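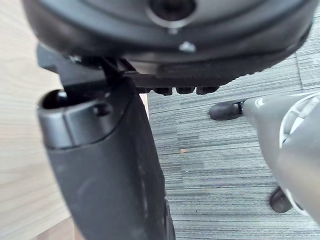
What will happen to the office furniture at Sterkwood when the building is refitted?

Most of it is staying. The low cabinets, the desks and the chairs will be checked, mended where needed and put back on the same floors.

Sostent, which manages the Sterkwood offices, set out its plans for the furniture on 12 March 2018. The refit begins in May and will be done a floor at a time, starting at the top. Tenants will move into spare rooms on the ground floor while their own rooms are painted and the lighting is replaced.

The first proposal was to clear the building and buy everything new. Tenants were asked for their views over the winter and the answer was fairly clear. People liked the long cabinets, had got used to their desks and mainly wanted the faults put right. Sticking doors came up often in the replies, along with missing keys and chairs that sink during the day.

Under the new plan, 72 low storage cabinets will be kept. Each one will be emptied by the people who use it, then looked over for loose hinges, worn locks and damaged tops. Doors that have dropped will be rehung. Cabinets with a lock but no key will have the lock changed, and the spare key will go to the building office with the cabinet number on a tag.

Tenants have been asked to leave keys in the doors once a cabinet has been cleared. Locked cabinets will not be moved. "We had a good many keys go home in coat pockets when the second floor was painted," said Riku Okabe, the building manager. "If the key is in the door we can get on."

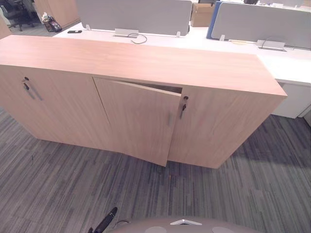

Desks will stay where they are as far as possible, and fabric screens will be vacuumed in place. Sostent says the clamps can mark a desktop if they are taken off and refitted too often, so screens will only come down where a desk has to be turned or a socket moved. Cables are to be unplugged by the tenant's own staff before the move. Phones, chargers and anything else left on a desk will be boxed and labelled, but the firm would prefer people to take their own things with them.

The chairs are a bigger job. There are 200 on the list, bought at different times, and some are in much better condition than others. Lacson, a repair workshop, has been asked to go through them. Its fitters will turn each chair over, tighten the bolts under the seat, clean out fluff and grit and check the height and tilt levers. Gas lifts and castors will be replaced where they have worn out. Chairs with split seat shells will be broken up for parts.

Hinata Nagano, who runs the workshop, said most sinking chairs could be mended in a short visit. "It is usually the lift, and we carry those. The tilt takes longer, as you have to get the mechanism off the seat and look at it properly. Cloth we can clean. A cracked shell we can't do much about."

Chairs will be collected from each floor the evening before work starts there and returned when the painting is finished. Anyone with a chair set up for a bad back or another medical need should tell the building office, and that chair will be dealt with separately and brought back the same day. Chairs belonging to tenants are not part of the scheme, though Lacson will look at them for a charge.

Sostent has put aside roughly £3000 for locks, hinges and chair parts. Labour is being paid for out of the main refit budget. The cost will not be added to tenants' service charges this year.

Floors are included in the work as well. Carpets will be cleaned after the painters have gone and before the furniture is put back. Wood-effect surfaces will be washed and any lifted edges stuck down.

Prondent, the largest tenant in the building, will be the first to move. It has been given 7 working days to empty its cabinets and has asked staff to take home personal items and send old paperwork for shredding. Crates will be left by the lifts. They should be filled no higher than the rim so that they can be stacked. 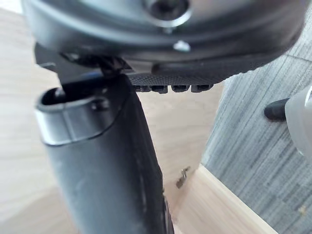 Small tabs hang in a row below the rim of a dark plastic housing.

A list of dates for each floor will be put up beside the post room. Questions about cabinets and keys should go to the building office. Faulty chairs can be reported there too, and tenants are asked to tie a label to the chair saying what is wrong with it.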